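Getting a Robot Arm to Work a Toaster Oven: Setup Tips and Notes on the Brila Kit

Updated Feb 1, 2024

The Brila is a tabletop arm kit sold for light kitchen chores: moving bowls, opening small appliances, putting food in and taking it out. We have had one since October. These are the tips we would pass on to anyone renting or buying one, with some comments on the kit itself.

What comes in the kit

You get the arm, a clamp plate, a power box, a cable set and the Surow software on a small drive. The hand is separate. Brila sells a two-finger gripper, and Sostden makes a multi-finger hand that fits the same flange. The gripper is fine for bowls and cups. For door handles and knobs we like the Sostden hand better, though it takes longer to set up and it costs 610 dollars on top of the kit price of 3956.

Batista handles the rental side. They charge 200 dollars a week, hand included, and 600 for a month. If you only want to find out whether your kitchen suits an arm, take the week.

The table

Use a table you don't care about. Clamps, bowls and metal feet will mark any painted top sooner or later. Check that it doesn't rock before you bolt anything down. Ours rocked slightly and we lost an afternoon looking for a software fault.

A plain, light top works well with the Surow camera setup. Patterned tablecloths confuse it, and so do placemats.

Tape the outline of each appliance foot with painter's tape. When the oven gets pushed out of place you can put it back without teaching everything over again.

The oven

Pick a toaster oven with a drop-down door and a full-width handle. Side-opening doors need a long sweep and the arm runs out of reach on most tables. A thick round handle is easier to hook than a flat lip.

Turn the oven at an angle to the arm. Straight on, the wrist has to fold back on itself to get to the rack. Try a few positions with the power off, moving the arm by hand, until the elbow stays clear of the wall through the whole movement.

Light ovens slide when the door is pulled. Put a piece of thin rubber shelf liner under the feet and test the door by hand first.

Round dials are harder than they look. Set the temperature yourself and let the arm do the door and the food. We got the timer dial to turn most of the time with the Sostden hand, but it often stopped short of the mark.

Do all your teaching with the oven unplugged and cold. Stay in the room whenever it is plugged in. Neither hand is rated for a hot rack, and the manual says so on the second page.

Bowls and food

Bowls with a rounded rim and some weight to them are best. Thin plastic ones tip when a finger catches the edge. Use a different color for each job so you can tell them apart in the camera view and in your own notes.

Start with something dry and stiff. A slice of day-old bread holds its shape and leaves only crumbs to sweep up. Soft rolls get squashed until you turn the grip force down, and anything with cheese on it should wait.

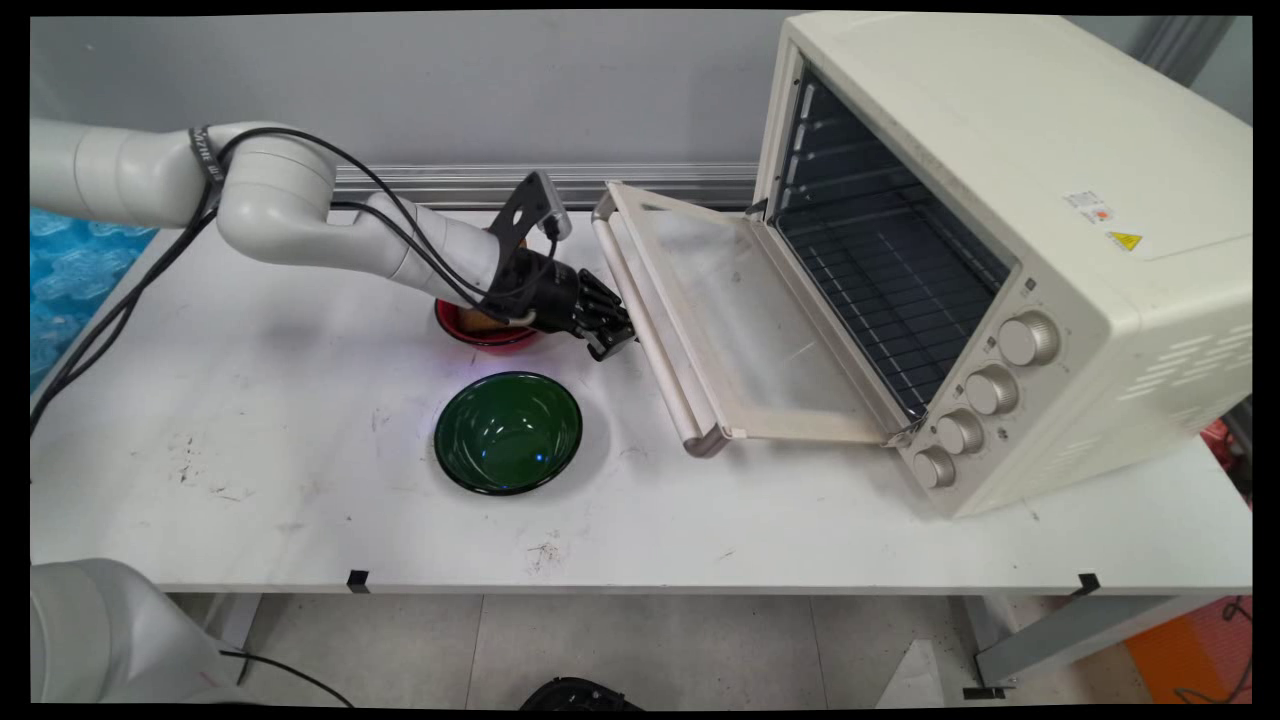
Keep the bowl you are picking from close to the door. Short moves are easier to teach and easier to fix. If a pick fails, shift the bowl a little before you go into the settings – half the time that is all it needs.

Cables

Leave slack at the shoulder. A cable that looks tidy with the arm folded can pull tight when it reaches out. Strap it loosely, run the arm through its full range at low speed, and then snug the straps up.

Check the straps every week or so. The ones in the Brila kit are too short, and we replaced them with hook-and-loop straps from the hardware store.

Cleaning

Wipe the table before each session. Crumbs under a bowl are enough to tilt it. For the fingers, use a barely damp cloth with the power off, and never spray cleaner at the joints.

Rent or buy

For one or two simple jobs, rent. The Surow software is easy to learn and you will have a working door routine by the second day. Buying makes sense if you plan to change the jobs often and don't mind repeating the setup each time. Ask Batista for the long power cable when you book, as the standard one didn't reach our outlet.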